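Jornero gets its two-handed numbers

I stopped by the Jornero project in May, and Jaruwan Chaiyaporn was in a very good mood – the team had just finished scoring its latest round! The question was a simple one: if you teach a robot with hand-held grippers, does it help to have people work with two of them instead of one?

They recorded 3000 short demonstrations, kept 2000 after throwing out the messy ones, and then ran the trained policy 500 times on tabletop jobs it hadn't practiced. The two-gripper version dropped things less often and recovered better when a handoff went wrong (my favorite part to watch, I'll admit). Amado Dagdag told me the gain was smaller on flat objects, which bugs him, so those are up next.

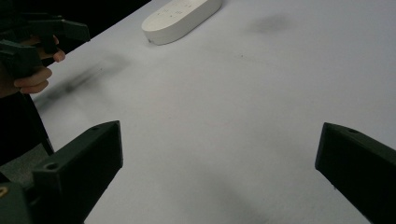 Two hand-held grippers at the white table, with the jaws of the nearer one wide open.

Ramil Bañez is writing up the method now, and the team plans to share the 806 hardest recordings along with it. I've already asked for a copy.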